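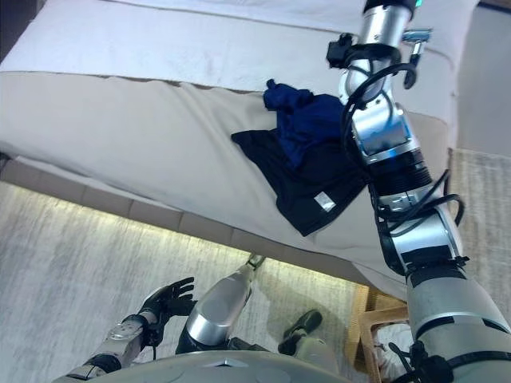 The robot's right arm reaches over two dark garments on the bed.

Robots at Work: A Visit to the Stirncombe Open Day

Pupils are invited to visit the Stirncombe Centre on 08/07/2019. This page explains what will be shown and how to prepare.

What is the robot learning to do?
The robot is learning to handle clothes in a bedroom. Picking up clothes is easy for most people, but it is difficult for a machine. A book keeps its shape when it is lifted. A pair of shorts folds, bunches up and slides about, and its shape changes each time it is touched. The robot must find the clothes, choose where to take hold of them and move its arm without bumping into the bed.

During the demonstration, look for the label on the dark clothing and for the woven basket on the carpet.
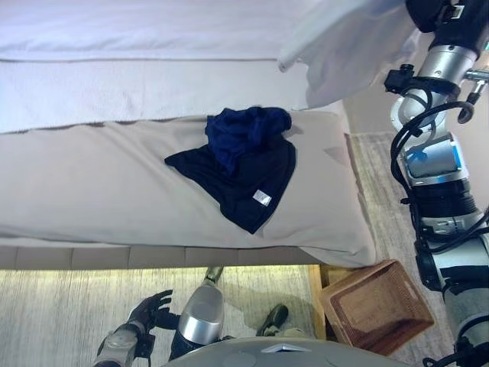 How does a robot hold things?
A robot needs a part that can grip. Some robots have a simple clamp. Others have a hand with a thumb and fingers that bend at small joints, much as yours do. The thumb presses from one side and the fingers from the other.

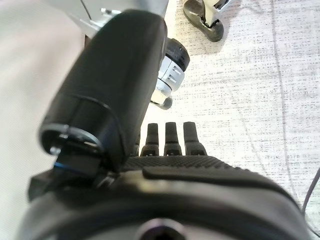

A robot hand seen from close by, with its large thumb and shorter fingertips.

Visiting the demonstration
Each demonstration lasts 30 minutes. Children are admitted in groups of 5, and every group must be accompanied by an adult. Please stay behind the line on the floor and do not touch the robot, even when it is still. Questions may be asked at the end.

Words to know
Joint: a place where an arm or finger can bend or turn.
Grip: to hold something firmly.
Demonstration: showing people how something works.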